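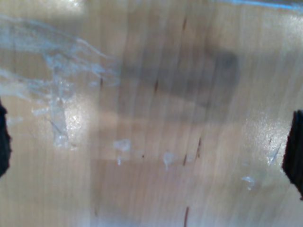 How can a robot pick up something it can barely see? By guessing several times, keeping track of how much its guesses disagree, and taking another look from a new angle when the disagreement is too large.

A method built on that idea was released in May 2023 by the research group at Hodetix, which makes handling software for packing lines. The group calls it Wuvden. It is aimed at thin, clear materials such as plastic film, bags and wrap, which often confuse the cameras mounted on robot wrists.

Clear film is a hard case for two reasons. Depth sensors tend to read straight through it to the surface below, and on a glossy table the reflections can look as solid as the film itself. Shadows from the gripper add to the trouble as the arm moves in.

"On polished wood you get grain, glare and plastic all in the same few inches," said Rakiya Oyewole, who led the work. "A standard grasp planner picks one of them and goes for it. Sometimes it goes for the glare."

Wuvden does not use a depth sensor. It takes short bursts of color images from close range while the arm makes small sideways moves. A reflection slides across the surface as the camera moves, and the wrinkles in a sheet of film mostly stay put. The software compares the two kinds of motion and marks the areas where it is unsure. If the unsure area covers the planned grasp point, the arm shifts and shoots another burst before the fingers close.

The group tested the method in 2403 grasp attempts on wood, steel and painted board, using 300 pieces of film in different sizes. Each attempt was limited to 2 extra looks, and a grasp counted only if the film was lifted clear of the surface. The success rate was highest on painted board and lowest on steel, where reflections were strongest. Wood fell in between. On all three surfaces the method did better than the same arm working from a single image.

The extra looks cost time. Each one adds 200 milliseconds of processing, plus the arm movement, and the group says that is still too slow for the fastest lines.

Bouchra Gaber, an engineer at the packaging company El-Sayed, has read the results and would like to see tests with dirt and glue on the table. "Our benches pick up residue all day long," she said. "Old tape marks look a lot like film to a camera."

Oyewole said residue remains a weak point - the software still reads some dried spots as the edge of a sheet. A second round of tests, with worn and marked surfaces, is set to begin in July at Plundia, a shared robotics lab. The group plans to release its training images once those tests are finished.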